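The Woman Who Reads the Back of the Bottle

Urmila Sengar has a rule about interviews, and she delivers it before I have sat down. "I will talk about labels. I won't talk about my divorce or my knees." I had no questions ready on either, but I put a line through the page to be polite.

Sengar is 67 and has spent 37 of those years writing the small print on food packaging. If you have ever stood in a kitchen wondering whether "refrigerate after opening" applied to you personally, there is a fair chance the words were hers. She started at Bhardwaj, a pickle and chutney company, where she was hired to type invoices and moved to labels after correcting one in the elevator.

"It said the mango was 'hand-selected by hand,'" she says. "I told the man holding the jar. He was the owner. He asked what else I had noticed, and we missed his floor."

These days she works from a back bedroom with a north-facing window and a magnifying lamp that could land aircraft. She takes on what she likes. In April she finished a job for Flenard, a maker of tea drinks, and she is still annoyed about it.

"They wanted the word 'ceremonial.' I asked them what ceremony. There was a long silence on the phone and then a young man said, 'Breakfast?'"

The word stayed off. She got him down to "green tea drink," which he told her lacked romance. Her view is that people who want romance should look somewhere other than the dairy case.
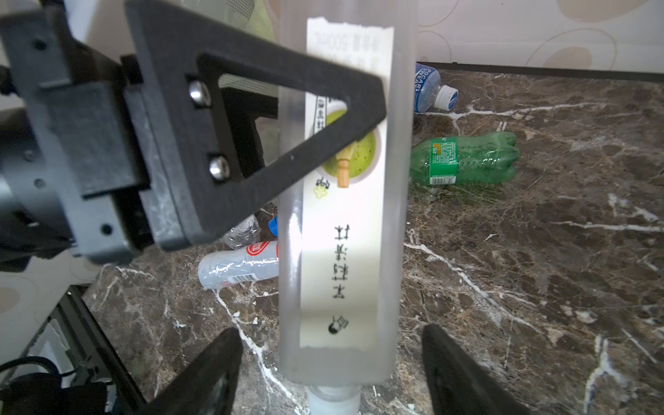
Matcha, whisk included, on a paper label.

Pictures are a sore point. Sengar came up through words, and she regards the illustrator as a charming neighbor who keeps moving the fence. A drawing of a strawberry, she says, gets away with claims she would have to defend in writing. "If I write 'bursting with strawberries,' I get a letter from a lawyer. If Makis draws forty of them falling out of the sky, he gets lunch."

Makis is Makis Vasilakis, who has drawn for labels she has written since her second year at Bhardwaj. I called him to check. "The lunch was a sandwich," he said. "And she ate half."

They still argue over space. A typical label gives Sengar a strip the width of two fingers to fit ingredients, storage, allergens, an address, and whatever cheerful sentence the marketing people have become attached to. She cuts the cheerful sentence first. Her favorite casualty was a paragraph for a cracker called Dotiton, which told the story of the founder's grandmother and her stone oven.

"I asked if I could speak to the grandmother," Sengar says. "She was in very good health and had never baked anything. She played cards."

She pours more tea, which comes from a tin with no label at all. I ask. She says it fell off and she knows what's in it.

What bothers her most now is the type. Clients send proofs that look wonderful on a large screen and then shrink to something a flea would hold at arm's length. She tests each one herself, in the pantry, with the light off and her second-best glasses on. A proof for a Justska sauce has failed 2 times so far. The designer on that one, Deepak Nigam, has offered to make the letters bolder. She has offered to make him come over and stand in the pantry.

"He's coming next month," she says. "He thinks I'm joking about the glasses."

Would she want anyone to take over? She trained one person, Sarita Prajapati, who left to write the leaflets that fold up inside medicine boxes. Sengar speaks of this the way other people speak of a niece at the opera. "Both sides of the sheet," she says. "Fifty lines a side. Can you imagine the room?"

Toward five o'clock she walks me to the door by way of the kitchen, where she stops to show me a jar of mustard. It is a competitor's work — she turns it slowly under the light, reading with her lips moving — and she finds a comma she doesn't care for after "vinegar." She puts the jar back on the shelf facing the wall.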